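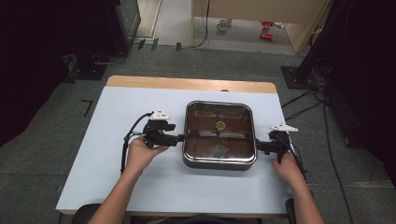

Kuruvano, 17 March 2019

Guneck Pan Handling Set: data card

Contents
Demonstrations of two-handed work with a square steel pan on a table top. All examples were recorded by people holding a pair of grippers, one in each hand. There is no robot arm in the recordings. The set is meant for training policies that map camera views to gripper motion and opening width.

Size
3,000 episodes, 18 operators, 2 tables. An episode covers one task from first approach to release. Failed attempts are kept and flagged in the outcome field.

Tasks
lift_level: grip both side handles, raise the pan, put it back down.
shift: move the pan across the table without lifting it.
tilt_roll: raise one side so that a small object on the pan floor changes place.
release: open both grippers and clear the pan without dragging it.

Views
Each episode has one head view and two gripper views, left and right. The head view shows the pan, the operator's hands and a good part of the room. The gripper views show mostly finger pads and table, and the pan is often only partly inside them. Exposure is fixed per session. Polished rims give bright streaks in the head view; these have not been masked or corrected.
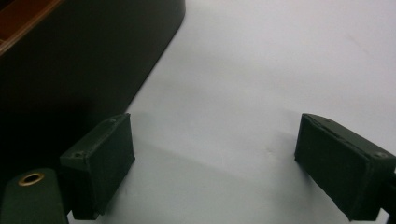
Haoran Hao asked on the draft of this card whether stretches with the grippers fully open and nothing between the pads should be trimmed before training. They are left in. Approach and withdrawal are part of each task, and a policy trained only on closed grips has no examples of how to reach one. Users who want the shorter form can cut on the width column, using the threshold in config/trim.txt.

Labels
task, outcome (done, dropped, slipped, stopped), operator code, table code, session code. Outcome was entered by the operator straight after each episode and checked later by a second person from the head view. Where the two disagree, both values are stored and the episode is listed in disputed.csv.

Known faults
Left and right clocks drift apart in long sessions. Use the aligned timestamps, not the raw ones.
Pose is lost when a forearm covers a gripper in the head view. Gaps are marked as missing and have not been filled.
One pan shape only. Results on round pans are untested.

Splits
Divided by operator. No operator appears in both train and test.

Contact
Questions on labels to Xiaoyan Zhong, on timing to Simone Araújo. Report damaged files with the session code and episode number.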